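**Stukenholm, 19/03/2019**

The two-arm coffee station at the Tirnon workshop has been taken out of normal service after a fault in the grip control. No person was hurt. The station stopped by itself on both occasions, but the second stop came later than it should, and the workshop has decided to treat it as a safety matter.

According to the fault log, the left gripper continued to close after it had already reached the set force. The first time, the cup cracked on cycle 200. The second time, on cycle 271, the arm held the cup so firmly that it had to be released by hand with the power off. Wróbel, the firm which supplied the control software, believes that an old force limit was loaded again after an update. This is not yet confirmed.

Until the cause is found, the arms may move only at low speed, and one person must stay beside the stop button during all tests. Hot water is not allowed. The same software is used in a station at Estness, where no similar fault has been reported, but the operators there were informed the same day.

Work with the grippers and the cup at the coffee station:
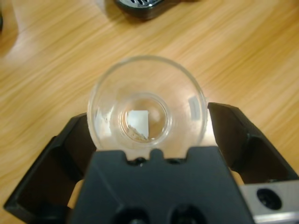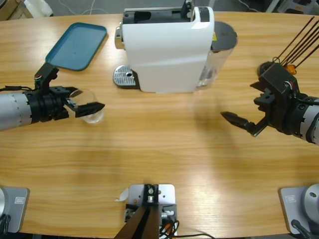 ## What happens next

Wróbel will send a corrected version, and the workshop will repeat the full grip test with it before the speed limit is lifted. The open demonstration planned for July stays in the calendar for now. Visitors who have already registered do not need to do anything.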